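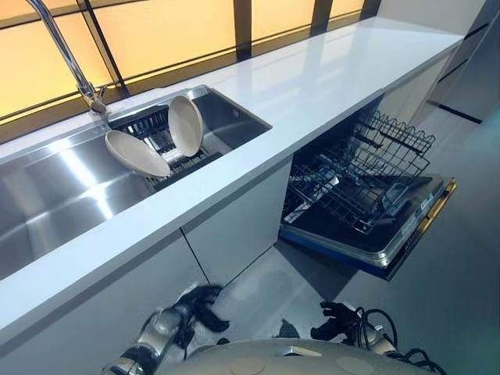 *A long white worktop with a steel sink, under frosted panes.*

# The town that washes up by hand

When I moved to Skurnberg, the first thing my neighbour Helju Hunt asked me was whether I wash or dry. I did not understand the question. In my parents' home my mother washed, my father put the plates on a rack, and the air did the rest. I said I could do both. She looked at me as if I had said that I write with both hands.

In Skurnberg people belong to one side of the sink or the other, and they usually know it from childhood. It comes from the Hustora, the shared kitchen house which stands at the lower end of the town. It was built for the workers of the Kolář glass factory, whose flats had a stove but no running water. They cooked at home and carried the dirty dishes down the hill in baskets. The factory closed long ago, and every flat has had its own tap for two generations. People still come, mostly on Sundays, and after weddings and funerals always.

I have now lived here for four years and I have tried to learn what happens in such an evening. It is less simple than it looks.

**Glasses first**

The order is glasses, then cutlery, then plates, then pots. I think most countries agree about this. But in Skurnberg the glasses have a water of their own, and this water must be changed before the first fork goes in. Anežka Vávra, who is a washer and the daughter of a washer, told me that you can hear when a glass is clean. She ran her thumb along the edge of a wine glass and it made a small complaint. "Now it speaks," she said. I tried with mine and it said nothing, so I washed it again.

Her grandmother worked in the packing room of Kolář and was never paid enough to buy the glasses she packed. She received the ones with bubbles in them. Anežka still has two, thick and a little green, and she does not let anybody dry them except Helju. The two women have worked side by side for 22 years. They are not close friends, as far as I can judge. They do not visit each other, and I have never heard one of them call the other by her first name. But if one is ill on a Sunday, the other stays at home too.

**What is said at the sink**

My own interest in the matter began with the talking. I teach languages, and I had noticed that my pupils from Skurnberg were very good at listening without looking at the speaker. In a classroom it can seem rude. Then I stood for my first evening between a washer and a dryer, and I understood where they had practised.

At the sink you look at your hands. You have a reason to be silent and a reason to stay. A nephew told his aunt that he had left the university while he was holding a soup tureen, and she answered only, "Mind the handle." They spoke about it properly some plates later. I heard a man ask his brother for money, and I heard the brother agree. I am sure neither of them could have done it at a table.

There is a local word, *nomska*, for a thing that is told over the dishes. A nomska should not be repeated on the street, and the person who told it should not be asked about it until the next washing. I have changed some details in this article for that reason, and Helju read it before I sent it.

**The machine question**

Of course many people here own a dishwasher. Helju has one. She uses it for baking trays and for the dog's bowl, and she is not ashamed. Some years ago there was a proposal to put a large machine into the Hustora, and a local newspaper printed letters about it for the whole of April. The younger families were mostly in favour. They have small children and they are tired, and I felt that their letters were more sensible than the letters against.

The proposal did not fail because of any argument. A collection was made, it reached 3120 crowns, and then the roof began to leak and the money was spent on the roof. Since then the subject comes back every winter – usually when somebody's hands are sore.

I asked Anežka if she would leave when a machine comes. She thought for a long time, and rinsed a ladle.

"They will still need somebody for the glasses," she said.

**My side**

It took me more than a year to find out that I am a dryer. I had hoped for the other side, where the water is warm and the work has more honour. But I am slow and I like to put things in rows. A dryer must also know whose spoon is whose, for every family marks its cutlery with a thread or a scratch, and I have a good memory for such things. Helju gave me two linen cloths. They had been her uncle's, and they were already so thin that I could see my fingers through them. New cloth, she explained, only moves the water around.

Last Sunday I dried for a christening party, and I was given the green glasses for the first time. Anežka handed me the first one without any comment. I held it by the foot, as I had seen Helju do it, and turned the cloth.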